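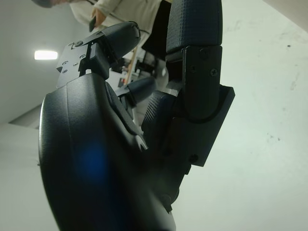
Kaan Yaman wrote in to ask whether the spare bedding counts as one item or as a set, and it is a set: one line in the list, with the pieces named in the notes column.

Search this site Go

# Omside Rooms – Household Item List

A plain list of things kept in furnished rooms, and where each one goes when the room is tidied. Version 2 has 1,498 entries from 5 rooms.

## Files

- `items.csv` – one line per item or set
- `places.csv` – 108 storage places (shelf, drawer, hook, box)
- `changes.txt` – edits since July

## Columns

`item`, `room`, `place`, `notes`. Leave `place` blank if the item has no fixed home. Please don't write "misc".

## Known problems

Kitchen drawers were renumbered partway through, so a few cutlery lines still point to the old numbers. Towels are listed by size only. The Whitfield hallway is missing its coat hooks.

## Use

Free to copy and edit. Keep the column names as they are.

Comments (2)

Seto: Are lids listed with their pots?

Nerham: Yes, same line. Loose lids get their own.

Related

- Omside Rooms – Storage Places
- Whitfield Hallway List
- Folding Notes for Linen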